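Wokstead availability monitoring: progress report for February
Prepared for Buckley by Kevin Fitzgerald

Status: on schedule, with one item carried over.

Work this period covered the second probe location, the alert rules and the public status page. The Drirnwood probe went live on Wednesday and now checks all 40 monitored hosts on the same cycle as the original probe at Stiretti. Each check records DNS lookup time, connect time, time to first byte and the HTTP status code. Timeout is set to 2000 ms at both locations.

A host is marked down only when both probes fail on 2 consecutive checks. Under the previous single-probe rule, any routing fault near Stiretti was logged as an outage of the monitored site. The old entries have been kept in the database with a flag and are left out of the uptime percentages. 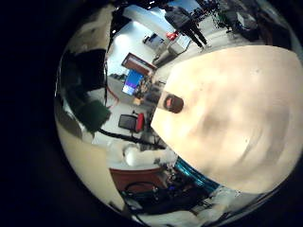
Check history is now stored in its own table, separate from the host configuration. Raw results are kept for 400 days and then reduced to daily averages. The migration ran overnight and row totals matched on both sides afterward. Queries behind the response time graphs were rewritten to use the new index — the old ones scanned the full table on every page load.

The status page shows current state, last check time and a response time graph per host. Visitor reports are collected through a short form but do not affect the recorded state. They are held for review by the operator on duty.

Carried over: certificate expiry warnings. The check itself works, but it reads only the first certificate in the chain, so an expired intermediate passes without an alert. A fix is written and needs testing against hosts that use more than one issuer.

Spending is within the approved amount. The Drirnwood hosting charge was billed for the full month and appears under recurring costs.

Next period:
Complete the certificate check
Add IPv6 checks at Stiretti, then Drirnwood
Move alert delivery off the database server
Write the restore procedure and run it once on a clean machine

One decision is needed from Buckley: whether planned maintenance should count against the uptime figure. The code currently counts it.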